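Home | Syllabus | Notes | Readings | Forum
May 17, 2024
Kimie Miyazaki

Week 2: How dyes hold on to cloth

Dye is chemistry you can wear, and I love this unit! A dye has to get inside the fiber and then stay there. Cotton is full of hydroxyl groups, so a reactive dye can form a real covalent bond with it. Wool takes acid dyes instead -- the charged groups on the protein do the pulling.

Polyester has almost nothing to grab. We use disperse dyes and heat, and the color slips in between the chains.

Remember mordants? Alum sits between dye and fiber and holds both. Reread Katayama, section 2, before lab, and bring your Fultham swatches.

Light gray wood-grain flooring is in all three.

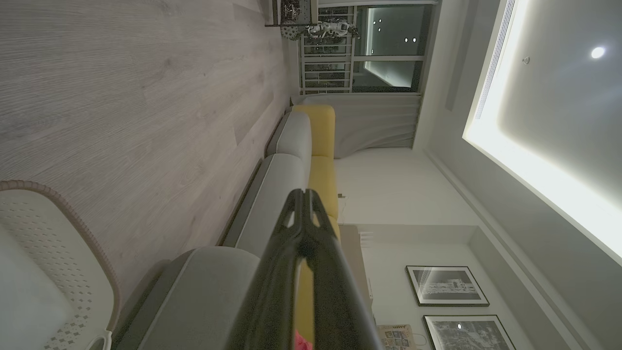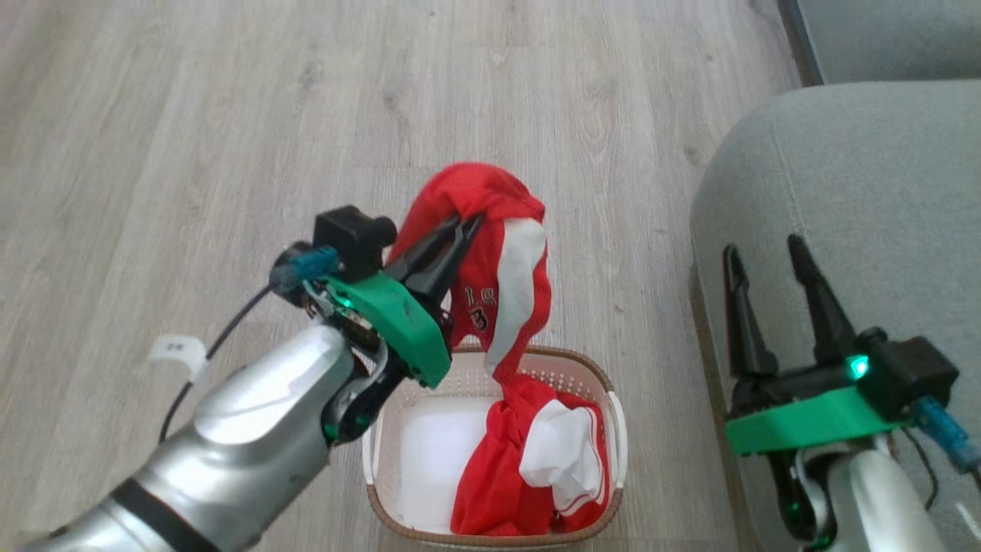
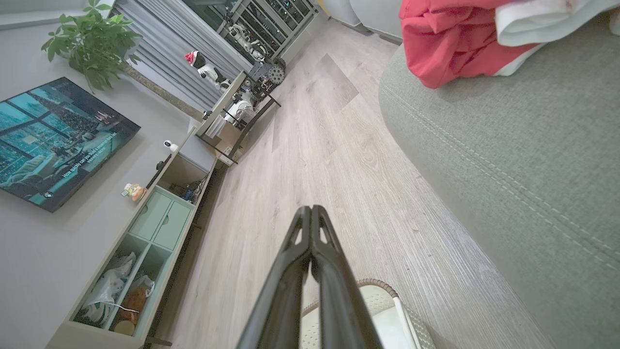
Kimie, is the salt in a cotton bath a mordant too? My swatch came out pale without it, and I couldn't find it in Katayama.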